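Against the Heirloom Recipe

My grandmother's chutney recipe is dated 1945 and is wrong. I say this with love and a family-sized stockpot of evidence. It calls for "enough vinegar", a cup of sugar from a cup that left the family before I was born, and cooking "until done". I have followed it faithfully every July for years and produced, in turn, a syrup, a paving material and something my neighbour Dineo Engelbrecht politely used as a marinade.

We are meant to be reverent about these scraps of paper. The stains are supposed to be a kind of signature. I have come to suspect that most of the stains are from people throwing the thing across the kitchen.

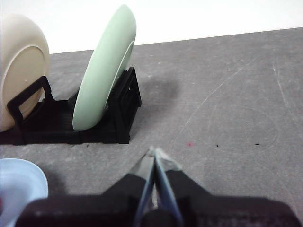

Black dish rack on a grey tabletop.

Dineo, who grew up in Nirnstead and has no patience for sentiment, weighs everything. She owns a notebook in which each batch is written up like a traffic accident. Her chutney tastes the same every year, and it is very good, and I used to hold that against her. Surely a bit of variation was the charm of homemade? Then I gave a jar of mine to my brother-in-law, Arvid Nyberg, who chewed it for a while and asked if it was meant to crunch.

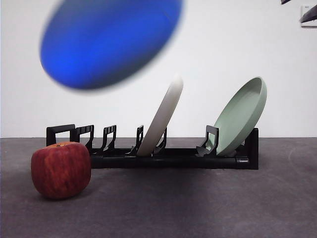 A blue plate, on the move.

The usual defence is that our grandmothers cooked by feel. They did, and they'd had decades to develop the feel. What they wrote down was a reminder to themselves, the way I might write "ring Arvid" on an envelope and not expect my descendants to frame it. Handing that envelope to a beginner and calling it heritage seems a bit mean.
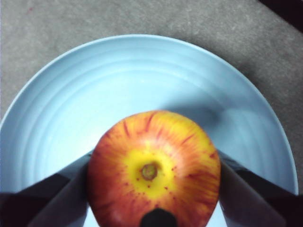

Apple over a light blue plate.

So this year I committed heresy and bought scales. I weighed the fruit after peeling, measured the vinegar and wrote down the time on the stove, which came to 71 minutes. It made 4 jars. They set. They tasted of chutney, a flavour I had previously known only from other people's houses.

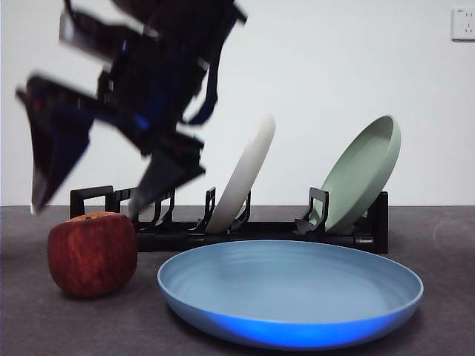 My mother tried a spoonful and said it wasn't like Gran's. I said no, it wasn't, and she had a second spoonful and took 2 jars home. She has since asked for the recipe. I've typed it out in grams and I'm told it lacks character, so I may have to spill something on it.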